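Search this forum
Search threads, members, tags
Home Boards Small Automation Buying and Budgets Log in

Two small arms for sorting, what would you spend money on first?

Started by pirkier_shed, Nov 17, 2025

pirkier_shed wrote:
Quick one, on my break. I've got sign-off for two small desktop arms for the packing room at Pirkier. Light stuff only — sorting bits into plastic baskets, moving them from one basket to the other. No heavy lifting, no food.

Budget is what it is. Quote from Skodunell came in at 665 each for the arms, servos and controller included, no grippers. Kalniņš wants more per arm but grippers and cable looms are in the box. Then Indell do a bare kit where you print half the parts yourself.

Boss wants one number by the end of the month. What am I forgetting? And would you buy two arms at once or one and see how it goes?

tin_lid wrote:
You're forgetting the power supply. Everyone does. Check if "controller included" means controller and supply or just the board. Ours meant just the board. Good supply plus fuses plus plugs was another 101 and I had to go back cap in hand.

Also spares. Servos die. Put nine on the order, not two.

marlo_77 wrote:
Nine servos is silly for two arms doing light work. Buy a couple of spares of the wrist one, the small one cops all the abuse. Rest can wait till something breaks.

tin_lid wrote:
Can wait until it's stuck in customs for three weeks, sure. Ordered in August last time and got them well after we needed them. Colour me cautious.

Evangelia Dimitriou wrote:
One arm first. I've done this budget more than once and the second arm is the cheap part. What costs is somebody's hours. Setting up, teaching it, redoing it when the table gets moved. If you've got no hours in the plan for that, you've got a very expensive paperweight, times two.

Put it as a line on the sheet. Don't hide it under "misc".

pirkier_shed wrote:
Hours are me, basically. Fridge of a room out the back and whatever I've got left after dispatch. Will put it on a line, fair point.

Reason for two is they want to see a handover, one arm to the other. Could drop that I spose.

grevillea_bob wrote:
Disagree with Evangelia here. If the handover is the thing the boss cares about then buying one arm tests the wrong job. You'll get to the end of it and know nothing about the bit that matters. Buy two. Same model, same batch. Mixing them is a headache, the mounts are never quite the same.

Evangelia Dimitriou wrote:
Bob, that's fine if he's got the hours for two. He just told us he hasn't.

grevillea_bob wrote:
He's got the same hours either way.

marlo_77 wrote:
Grippers. Nobody's mentioned grippers. Skodunell quote has none so you're either buying or printing. We print our fingers, costs bugger all in filament but you need a printer and someone who won't sulk when the first lot don't fit. Bought ones were 200 a set last time I asked and I wasn't impressed with the grip on a smooth basket rim. Put a bit of tape or rubber on whichever you get.

tin_lid wrote:
Agree on printing. Print them thick. Thin tips snap.

pirkier_shed wrote:
We've got a printer. Filament half gone but its there. OK so grippers printed, supply on its own line, some spares (not nine, sorry tin), hours on a line.

What about cabling? Is there anything to budget or do you just live with it

tin_lid wrote:
Budget for it. Sleeving, clips, a proper terminal block, decent crimps. Cheap as chips and saves you days of chasing a loose wire. Ours runs over the table at the moment and I'm not proud.

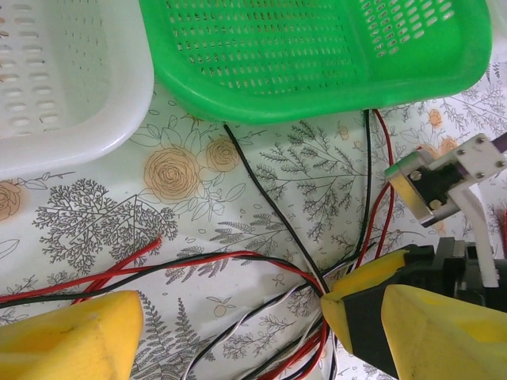
pirkier_shed wrote:
Do I need to allow for longer servo leads, or are the ones in the box normally enough?

tin_lid wrote:
Allow for extensions. The supplied leads usually suit a controller bolted right next to the base, and if yours is going under the bench or on a wall you'll be short. Measure with the arm at full stretch then add some slack. Ask the seller what plug it is before you order, they're not all the same.

pirkier_shed wrote:
Legend, ta. Under the bench so yep.

marlo_77 wrote:
Don't extend too far on thin wire but. Voltage drops and the wrist goes all twitchy. Go up a guage if it's a long run.

Evangelia Dimitriou wrote:
And something to bolt the bases down to. A domestic table with clamps is OK for a trial. For everyday use put a bench on the sheet, or at least a thick board. If the base shifts, all your taught positions are out.

grevillea_bob wrote:
Clamps have done us fine. A bench is a nice to have.

Evangelia Dimitriou wrote:
Until someone borrows the clamps.

grevillea_bob wrote:
Then paint them pink.

pirkier_shed wrote:
Ha. Right, where I've landed. Two arms, Skodunell probably, unless Kalniņš come down. Still waiting on them to ring back. Indell is out, too much building for me. Power supply separate. Spare wrist servos. Lead extensions and a box of cable bits. Board to bolt to. Hours as a line, and I'll ask for the second arm as its own line so they can knock it off if they want without touching the rest.

Anyone actually dealt with Kalniņš on warranty? Their page says parts only and dosen't say who pays the freight.

marlo_77 wrote:
Get the freight bit in writing before you pay. I haven't bought from them but a mate was stuck with it both ways on a different brand.

tin_lid wrote:
Same. In writing. And still think you're light on servos.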